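Subject: Re: [nollach-residents] Parking on Enden Lane
From: Oluf Fogh
January 2018

Gunhild Grímsdóttir wrote:
> Could whoever keeps parking across the Enden Lane gate please stop?
> I missed my train again.

Gunhild, I sympathize. I have lived on the lane for five years and have yet to see the gate in its natural, unblocked state. The sign helps a little – people now read it while locking their cars.
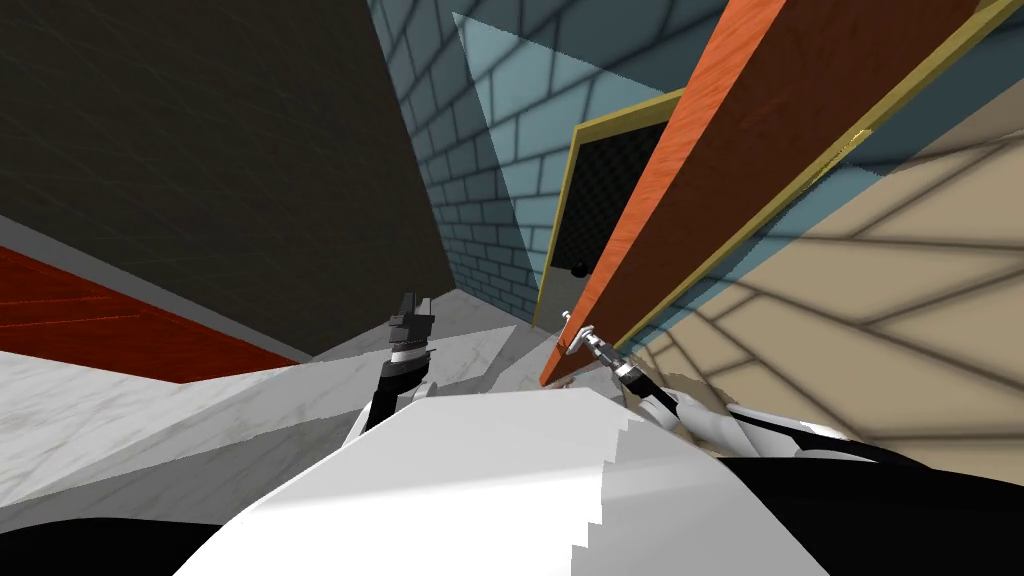
Computer rendering, two arms, view from above.

My proposal is a second sign, larger and ruder, and a chain. Wultlow Hardware quoted me nearly 4,000 kroner for the chain, so perhaps just the sign. I can paint it if somebody else does the lettering. My last attempt said PRIVTE.

Oluf

Comments (2)

Birthe Hauksdóttir: I'll do the lettering. How rude are we allowed to be?

Esben Mogensen: It was my car in August. The other times it was my brother's.

Recent threads
Hedge on the Baldursdóttir side
Lost: one gray glove, left
Re: Re: Who has the long ladder?

Contact the list owner: Poul Egilsson | Back to top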